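Robot Chores FAQ

I write about machines and housework, and you keep sending me the same questions (which I love, please don't stop!). So I've put my answers in one place.

Can a robot do my chores yet?

A few of them, slowly, and in a room set up to suit it. Floors are fine. Anything floppy is still a headache.

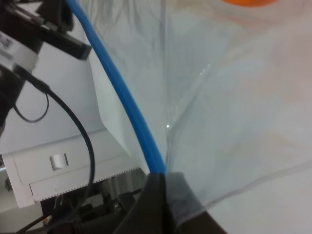
My favorite test chore is closing a food bag. You do it without looking, while talking on the phone. A machine has to find a thin edge, grab it and keep hold while everything around it moves. And look at what it's up against – clear plastic, all wrinkles and shine, with pretty much only that bright blue strip to go by.

Would a stronger grip help?

Not much. Squeeze harder and the bag just bunches up somewhere else. I'd take better touch over more muscle any day. 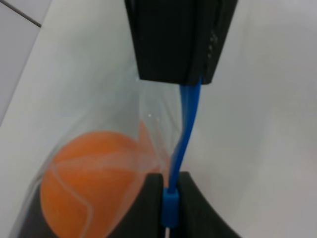 Page last changed: Thursday, May 30, 2019

What about shop floors?

Much better news! Forkon, a small packing shop in Istow, has an arm that moves up to 500 boxes a shift. Boxes are stiff and all alike, so that's the easy end. They tried it on soft pouches in April, and out of 190 it got 161 where they belonged. I was impressed. The packers weren't.

Why does see-through stuff cause so much trouble?

Cameras like solid things with clear outlines. With a clear bag you get glare, creases, and whatever is behind it, all mixed together. 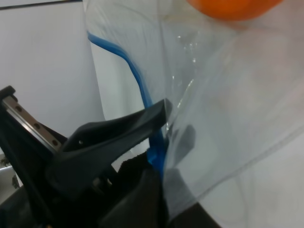
Two black fingers and a blue zipper seal.

Should I wait and buy one?

I wouldn't hold off on a dishwasher for it. I keep a list of home arms I'd like to try, and there are 2 names on it so far, Zunbridge and Margaritis. Neither has given me a price.

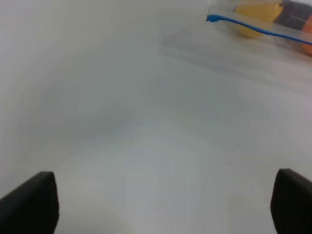

Which chore will go next?

My money's on clearing a table, as long as the cups and plates are hard. Folding fitted sheets comes dead last (I can't do it either). Write and tell me your guess!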